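# Rillstead Linking Table, 800 mm deep

Item 2522, made by Stollitz. Ships flat, one table per carton.

The Rillstead is a plain rectangular table for rooms where the layout changes often: training rooms, craft rooms, shared offices, church halls, school labs. It can stand alone or be joined to others along the long side or the short side. Most customers buy two to begin with and push them together.

The top is 800 mm deep, enough for two people to sit across from each other without bumping laptops. Each table weighs 53 pounds. One adult can slide it across a hard floor, but use two people to lift it or take it up stairs.

## Joining tables

Every table comes with two steel link clips and a small bag of screws. The clips mount underneath, near the corners, in holes that are already drilled. To join two tables:

1. Set both tables in place with the long edges touching.
2. Turn the leveling feet until the tops are even. Run a hand across the joint to check.
3. Swing the clips across from the first table and press them down over the posts on the second.
4. Check the level again and adjust the feet if needed.

A thin line will still show where the tops meet. On a level floor the joint is smooth enough to write across with a sheet of paper over it. On old wood floors or tile with deep grout lines, expect to spend longer on the feet.

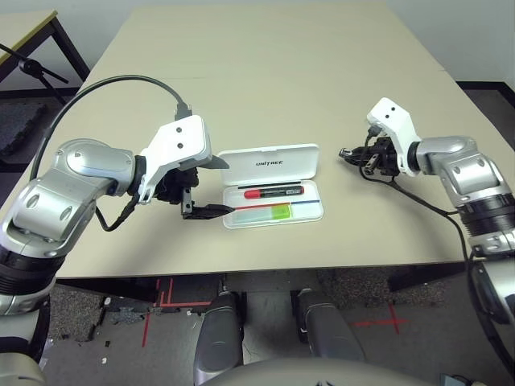
One buyer wrote in to say that the clips held fine on their own but the tops drifted a little out of line after a month of people leaning on the corners, and asked whether a longer clip was in the works. There isn't one planned. The usual cause is a clip that was mounted with the screws only partly tightened. Snug them down with a hand screwdriver after the first week of use, then leave them alone. If the room sees heavy use, add the Treloar brace bar, sold separately, which bolts under both tables and takes the strain off the clips.

## The top

The surface has a matte finish and wipes clean with warm water and dish soap. Dry it with a soft cloth. Ballpoint ink comes off with rubbing alcohol on a paper towel. Permanent marker usually does too, if you get to it the same day.

Please don't use:

- scouring pads or powder cleaners
- bleach at full strength
- wax or furniture polish, which leaves a slick film

Hot pans and glue guns need a mat under them. So does any cutting with a knife. The finish stands up to normal wear, but a blade will go through it and the mark can't be sanded out. 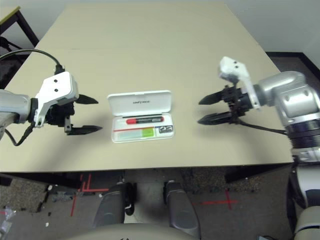
Edges are the part of any table that wears first, and they are the main reason tables come back to us for repair. If you stack tables on end for storage, put a strip of carpet or an old blanket on the floor. Don't drag a table on its edge, even a short way. Replacement edge strip is sold by the roll and goes on with contact cement. Allow it to set overnight before you use the table.

## Legs and feet

The standard legs are fixed height and bolt on with the hex key in the carton. The leveling feet have a rubber base and won't mark most floors. For sealed concrete or vinyl, the feet are fine as they come. For soft wood, stick felt pads to them.

Clandard locking casters fit the same threads. They raise the table slightly, so if you plan to join tables, put casters on all of them or none. Lock every caster before anyone sits down to work.

Folding legs are not offered on this model. The clips and the brace bar both rely on a fixed frame.

## What's in the carton

- one tabletop
- four legs with leveling feet
- two link clips with screws
- hex key
- instruction sheet

You'll need your own Phillips screwdriver. Assembly takes around 20 minutes for the first table and less for the ones after it.

## Warranty and returns

Stollitz covers the frame, legs, and clips for 2 years against defects in normal indoor use. The top is covered against peeling and warping for the same period. Knife cuts, burns, and water damage from outdoor use are not covered.

Unassembled tables can be returned in the original carton. Once the legs have been bolted on, we can exchange a faulty part but can't take back the whole table. Keep the carton until you have checked the top on both sides for shipping damage.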